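Gripper drops the yellow block but is fine with the cube, why?

Asked by Jad Boutros, Saturday, August 17, 2019

Hi all. Building a pick and place thing in the shared workshop at Hedulthorpe, arm clamped to its base next to the table. Kids' blocks as test pieces. Blue cube picks up fine nearly every time. The long yellow one slips or swings round once it's up. Haven't dared try the arch yet. Same speed, same closing force for all of them, force is set to 41 in the Piveck software (no idea what units, manual doesnt say).
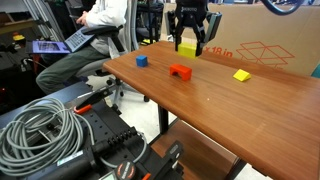 Gripper closed on the yellow block, rest of the test set on the table

Is it the fingers or my settings? Would rather not buy new fingers.

2 answers

Faustine Picard
Probably where you're gripping. If it's off centre the heavy end wants to swing down, cube doesn't care as much. Jog to the middle of the block by hand, save that as the pick point, try again. Then slow the lift right down, just the first bit, speed it up after. If it still turns stick something grippy on the inside of the fingers, bit of bike inner tube and double sided tape did it for me. Re-zero the gripper afterwards, the pads make it close early and it'll think it's got a block when it hasnt. For the arch go across the top, not the legs.

Mathis Tessier
turn the force up?? mine's an older Moulin so might be diffrent

Comment from Jad Boutros: was miles off centre, 4 mm at least. Lift slowed down too, much better. Inner tube next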